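6. Showing the arms to visitors

We know you'll be eager to get going once people start coming through the door, but do take a few quiet minutes with this section first. Ans Verschueren wrote it after our open day in December, and it has saved us a good deal of fuss!

6.1 Put one light toy on the bare wood, such as the toy corn, with plenty of room on either side.

6.2 Open the gripper wide before you bring it anywhere near the toy.

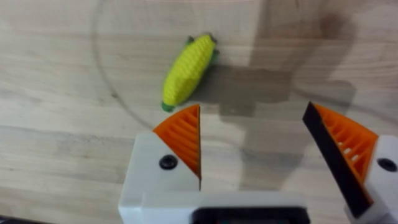
6.3 Invite your guests to gather round, and let them settle before you start the first move.

CAUTION: Keep hands and sleeves off the table while either arm is powered.

6.4 When everyone is comfortable, set out a few more objects and bring in the second arm.
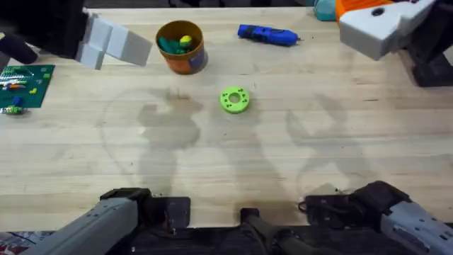
Figure 2. Both arms over the table, with the cup, the blue rotary tool and the lime-green ring set out.

NOTE: Small children love to choose the next object, so let them (pause both arms first, please).

6.5 Park both arms before you take questions.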